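Bakton Slotted Storage Basket, Gray
Item 202
Pantry and Dry Goods Storage

A plastic basket for the things that don't stack: pouches, snack packets, small jars, bars. The sides are open slots and the rim is solid, so you have something to hold when you pull it off a shelf. Sold singly or in packs of 4.

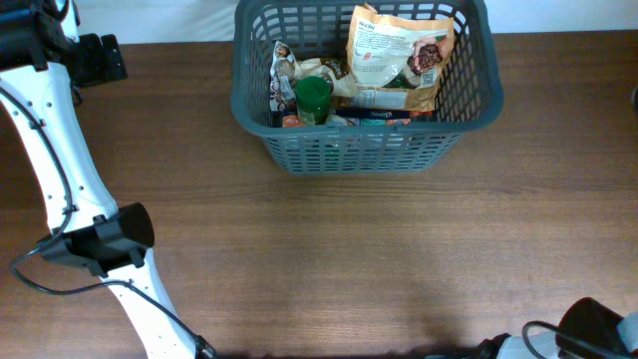
Most pantry baskets get used for mixed groceries, and the Bakton is shaped with that in mind. The sides flare slightly, which leaves a little more room at the top than at the bottom. Tall items go at the back and short ones toward the front. A resealable pouch will stand upright against the back wall, with a small jar and a few flat packages set in front of it, and you can still read the top of the pouch without lifting it out. If you keep spices in small round jars, put them in lid up and near the front, or they end up under the bags.

The basket has no lid and no dividers. If you want to keep sweet and savory apart, use 2 baskets side by side. We tried a clip-in divider last November and dropped it, as it came loose whenever a basket was full.

Color
Gray, with a slight green cast that shows more in some kitchens than in others. The finish is matte. The Telholm bins we also carry are a cooler gray and will not match exactly.

Dimensions
Length at the rim is 37 cm. Please measure the inside of your cabinet, including the hinges, before ordering. Door hinges take up more room than people expect – this is our most common return.
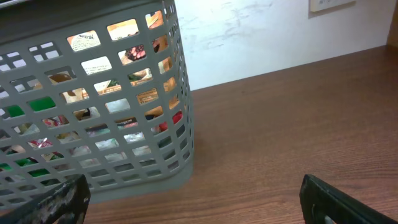 Clanorel Home Storage – Kitchen Department

The slots run in even rows and go around the corners as well as along the straight sides. They let you see what is in the basket from the side, though only in pieces: a bit of a brand name, a patch of green or red wrapper. That is usually enough to tell one basket from the next on a low shelf. For a high shelf we suggest a label. The Geraghty clip-on label holder fits over the rim and is sold separately.

Very small loose items, such as tea bags or stock cubes, should stay in their box.

Care
Wash by hand in warm water with dish soap. A soft bottle brush gets into the slots. Let it dry upside down before refilling. Do not use in an oven or microwave.

Returns
Unused baskets can be sent back in their original wrap. Packs must be returned complete.

Page updated June 2025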